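Wistham School of Surgical Skills
Suturing module, handout 2: thread handling and the instrument tie
20 November 2021

Read this before the practical. You will need it open on the bench during the second half, so print it or bring it on a tablet. Handout 1 covered needle angles and bite depth and is not repeated.

1. What the session covers

The practical lasts 90 minutes. The first part is spent placing a stitch and managing the thread. The second part is spent tying. You work on a tissue pad at your own station and keep the same pad throughout, so do not use up all the good surface on your first attempts.

Pads are the Leltow type, as in May. They tear if you pull upwards on a shallow bite. A torn pad counts as a failed stitch in the assessment, however tidy the knot.

2. Keeping track of the thread

Most beginners watch the needle and forget the thread. Before you start a tie you should be able to say where both strands are and which of them is under tension. A slack strand sags and curls close to the jaw. A strand under tension runs straight. If both are slack you have probably let go of something.

Fine dark thread is easy to follow over open tissue and hard to follow over anything dark. Near the eyelid it can be lost among the lashes altogether. Bring the strand back over plain tissue before you try to pick it up again. Do not grasp into the lashes in the hope of finding it.

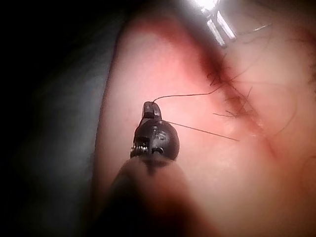
3. Holding without damage

Grip the thread close to the end of the jaw. Suture that has been crushed in the middle will often break later, when the knot is being tightened.

You will not feel the tension through the instrument. Judge it by eye:
the strand straightens
the tissue at the bite begins to lift
the edges whiten
Stop at the first of these when placing, and at the second when tightening. The third means you have gone too far.

4. The instrument tie

We teach the Rao sequence. Other sequences are acceptable if you learned one elsewhere and can do it reliably.

a. Pull through until the tail is short. A long tail is the usual cause of a messy knot.
b. Hold the long strand with the left instrument and bring the right one to the middle of the field, jaw pointing away from you.
c. Wrap the long strand round the right jaw. Keep the left tip close to the other instrument while you do this. Wide circles waste thread and let the loop slide off.
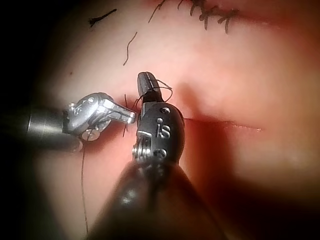

d. Keep the loop loose on the jaw and reach for the tail. If the loop slips, go back to step b.
e. Grasp the tail, draw it through the loop and lay the throw flat.
f. Repeat in the opposite direction. Check that the first throw has not loosened before you tighten the second.

5. Assessment

You will be asked for 2 completed knots on one pad. Marks are given for flat throws, tail length and the state of the pad. Speed is not marked.

Anyone who needs further practice can book the Avari room at the front desk. Bring your own pad. Thread is in the drawer under the sink and should be signed for.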